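Home News Members Back Issues Contact

The handover page is finally done

If you've been following along, you'll know I've spent most of this spring trying to get our house rules for two-handed work down to something a person might read while standing up. The old version ran to 3639 words. I know because I pasted it into a counter in a fit of despair one Tuesday! The new one is 203 words, it fits on a single side of paper, and the folks at our Trulldale shop have already started scribbling on theirs, so I'm calling that a success.

Most of it is about handovers, meaning one hand passing something to the other hand. That's where we had the most arguments and also where the old rules were the vaguest (they said "transfer with care," and I'm sorry to say I wrote that myself).

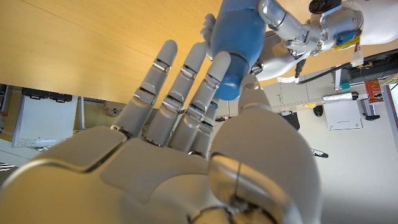

So, rule one: the giving hand keeps its grip until the receiving hand has reported contact on the thumb and at least one finger. Thumb alone doesn't count. A finger alone doesn't count either, even if it looks great on the monitor and you really want to go to lunch. I had a long back-and-forth with the Parkell people over this, as their own guide lets you release on a timer, and I do see the appeal — timers are easy to write and easy to explain. But I'd still like the hands to agree with each other before anybody lets go.

Rule two is about what you pass. Start with something that has a soft surface or a simple round shape, nothing with liquid in it, nothing made of glass. You'd think that could go without saying, but the old rules left it out and I got 7 emails asking.

Rule three is my favorite, and it's the one that grew the most during review. Before any grasping at all, open the hand out flat and look at it. Check the seams between the finger segments, check that the thumb swings clear of the palm, and check how close the fingertips are to whatever is next to them. Then close it slowly and open it again. We're asking for 3 clean cycles before the first task of the day, and again after any break where somebody has touched the cabling.
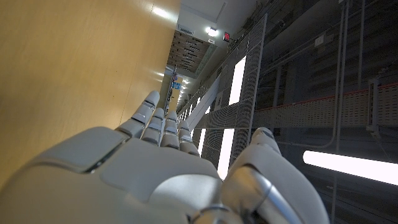 Lo Presti

Fingers straight is the pose to use for that check, by the way. I tried writing it up with a half-curled pose and it was hopeless, you can't tell a stiff joint from a lazy one.

Cables get their own paragraph on the new page. Leave enough slack for the arm's full reach, keep the loop away from the place where the hands meet, and flag each cable near the wrist so you can tell which is which without tugging on it. White tape is fine. So is anything else you can write on! What I don't want is two black cables with no flag between them and somebody guessing.
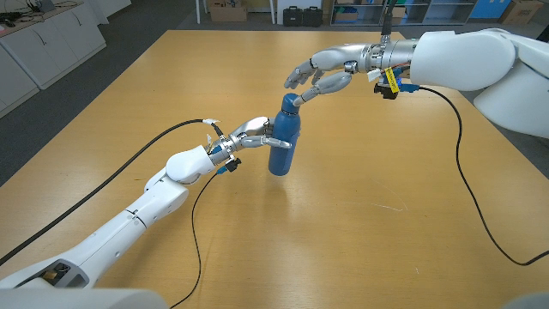
Then there's height. We went around and around on this one, and where we landed is that practice handovers happen low over the table, with the table cleared of anything that isn't part of the task. If you're trying a new object, stay low until the whole sequence has run cleanly, and only then start raising it. The Notwood team wanted a fixed number for this and I pushed back, mainly because a tall bottle and a short block don't need the same clearance. The page says "as low as the object allows" and leaves the rest to whoever is running the session. If that turns out to be too loose we'll tighten it.

A couple of things didn't make the cut. The section on naming your log files is gone (it's going in the software notes, where it should have been all along), and so is the bit about who gets to press stop. Anyone in the room can press stop. It's now one line at the top of the page in big letters, and you don't need to ask first or explain yourself after.

Copies are in the tray by the Trulldale sign-in sheet. Please mark yours up and drop it back there before the end of June, and if your handwriting is like mine, maybe print.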